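3.2 Rooms as memory cues

What surprised us most in the Tasholm interviews was how willingly people furnished their stories. Asked to retell a family anecdote, nearly every speaker placed it in a room before naming a single person in it. Borkowska and Szulc had noticed the same habit in their Mazandarani recordings, and we were delighted to find it so strongly here. One speaker spent four full minutes on where everyone sat before the quarrel even began!

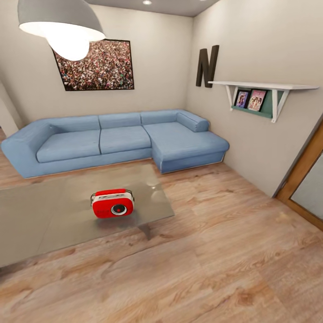

3.3 Seating and turn order

Seats did a great deal of narrative work. Speakers introduced relatives in the order they sat, then kept to that order when reporting who said what. Long shared seats, of the kind in Figure 2, gave the tidiest retellings, while separate chairs produced more backtracking and more self-correction ("no, wait, she was by the window").
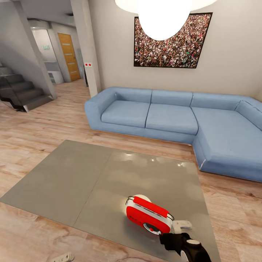
Figure 2. Living room with an L-shaped sectional sofa and a framed picture on the wall above it.

The effect held in both interview rounds, and it was loveliest in stories told by two people at once. Partners who disagreed over the plot still agreed on the seating, and used it to repair the rest of the story together. Jibrin calls these "anchor seats," a term we have happily adopted. 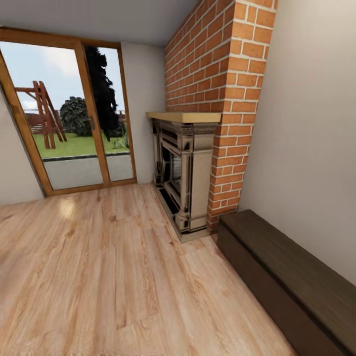

Three speakers went further and used an anchor seat to stand for a person outright, as in "the corner didn't like that." Whether this is a local idiom or something wider is a question we take up with the Akia material in Section 4.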